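Washing wool at home, second winter

2nd November

When I moved to Skula I brought 3 jumpers with me and I thought this was plenty. In my old town the winter is short and you wear a coat over everything, so the jumper is only for the evening. Here people wear wool from the morning, indoors and outdoors, and by February of my first year I had 11 pieces in the cupboard, most of them bought second-hand from the Saturday stalls behind the Polat bakery. Two of them I have since destroyed. I want to write down what I learned, mainly for my cousin who is coming to live here and asks me the same things on the telephone every week.

The first one I destroyed was a green cardigan with leather buttons. I washed it with the towels. I did not read the label, and the label was in any case so faded that I could read only the word "wool" and the half of a number. It came out thick and small, like something for a doll, and the sleeves were as stiff as a carpet. I tried all the advice from the internet, the hair conditioner, the stretching, the vinegar. It grew perhaps two fingers. My neighbour's dog sleeps on it now and he seems content.

The second one was not the fault of the water. I washed it correctly and then I hung it on a hanger by the window, wet, and in the morning it reached the knees. So please, never on a hanger. Lay it on a towel, roll the towel with the jumper inside, press with your knees, open it, and move the jumper to a second, dry towel. Then you must push it back into its shape with your hands while it is still damp. It takes a long time to dry like this. In my flat a thick one needs two days, and I turn it over on the second morning.
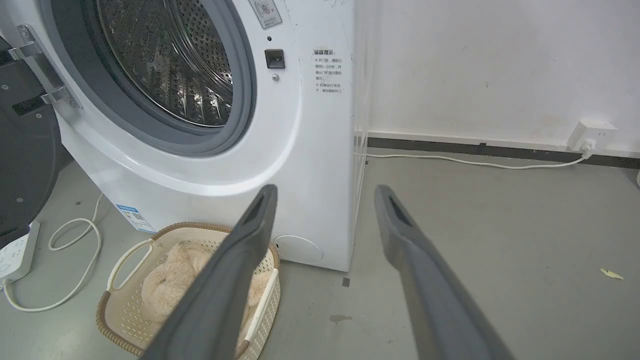 Front-loading washing machine, door open, with a laundry basket on the floor

I joined the circle last winter, not to knit (I am still very bad at it) but to ask questions. It was Hacer Yaman who told me that most wool does not need to be washed nearly so often as I was doing. She airs hers on the balcony for a night when the weather is cold and dry, and washes each one only a few times in the year. I was shocked at first, because my mother washed everything after one wearing. But I have tried it since the spring and it is true that the smell of cooking goes away by itself. The smell of fried fish does not. For fried fish you have to wash.

About machine or hand, the group has never agreed and I think they never will. Some of them use the wool programme for everything, with the slow spin. Some say that only a basin is safe. I do both. The thin merino goes in the machine at a low temperature, turned inside out and in a net bag, and always with the door left open afterwards so that the inside can dry. The heavy things, and anything that somebody knitted by hand, I do in the basin with a spoon of wool soap. I let it lie in the water for a quarter of an hour and I do not rub. The rinsing water should be the same warmth as the washing water, this is what I did not know before.

For the soap, I use Dusasard, the one in the brown bottle. The lavender kind is too strong for me and I get a headache from it. A bottle is enough for my whole winter and half of the next.

Moths I will leave for another time, it is a long and sad subject. I will say only that cedar balls did nothing for me, and that 40 litres is a good size for a storage box with a lid if your bed is as low as mine.

My cousin, if you are reading: bring the grey one from grandmother, and do not let your brother wash it before you travel. Put it in the hand luggage. I have already made a place for it on the shelf, next to the blue one with the repaired elbow, and there is a new towel for you in the bathroom also.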